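Notes for week 2, manipulation project. Copied from the board plus what Harish said while we packed up, so fill in gaps yourselves.

**Task set**: household cloth handling. Towels first, then pillowcases, then shirts if we get that far (we won't). Final demo runs on the Inskip arm pair, same as the spring group used.

**Why cloth is hard**
- no fixed shape, so no single pose to estimate
- edges hide under folds
- small change in grip = big change in how it hangs
- sim looks fine and then the real fabric does somthing else

Pipeline for now: human demos -> wrist poses + head view -> cut into episodes -> train -> replay on arm. Tatu Mwakyusa owns the cutting script, ask him before you edit it. The old version dropped the last second of every episode and we lost a whole batch that way.

## Recording demos

Wear both wristbands, marker panels facing out. Check cables before you start. Slack enough to lift your arms, short enough not to catch on the counter. Both hands on the cloth by the corners or upper edge, hold still a moment, then move. Slow! Half the rejects last time were just people going too fast for the tracker. 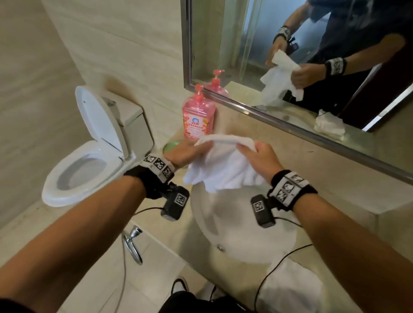 Change rooms between batches. Kitchen, bathroom, bedroom, whatever you can get permission for. Same towel in the same spot 50 times teaches the model the spot. Swap towel color too, and start from folded as well as crumpled.

Mirrors: keep them in. Harish Bhardwaj wants the policy to cope with reflections, but tag the episode `mirror` so we can split it out later. Markers showing up twice will confuse the tracker, so look at the pose plot before you upload.

Reject an episode if
- a band slips or turns on the wrist
- hands leave the head view for more than 2 seconds
- you talk to someone halfway and wander off

## Numbers

1181 episodes usable so far across all groups. Each group owes 12 more before the next lab. Uploads go in the Neletti folder, NOT the shared drive, it fills up and then nothing syncs.

## To read / do

- Gurkuvance handout, section on grasp points only, skip teh math at the end
- try the replay viewer on one of your own episodes
- write down one failure and what you think caused it, half a page, bring it printed

Grading question from last time: demos count as lab work, not as the project. Report template goes up in September.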